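Los vasos de plástico que no sé tirar

Llevo media mañana intentando poner orden en la mesa del comedor y ya me he entretenido tres veces. La culpa es de los vasos. Tengo una debilidad tremenda por los de plástico translúcido, de esos que parecen esmerilados, y en casa acaban sirviendo para todo menos para beber (clips, botones, tapones, lo que caiga).

En febrero me propuse dejar solo los imprescindibles. Saqué del armario 30, madre mía, y el resto sigue esperando en una caja de Natine que pesa más de lo que debería.
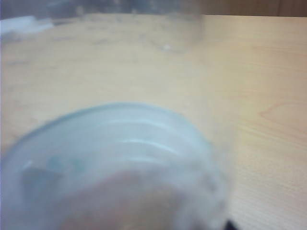

Lo bueno de que sean medio transparentes es que adivinas si hay algo dentro sin levantarte. Lo malo es que solo lo adivinas — luego toca asomarse igual. Probé con etiquetas de Brunner, pero se despegaban con el primer lavado y dejaban un pegote horrible.

Eso sí, la mesa de madera clara me encanta cuando por fin se ve un trozo. ¡Tiene unas vetas preciosas! Ahora me falta el cajón de los cables, que me da una pereza infinita, así que primero me hago un café y luego ya veremos.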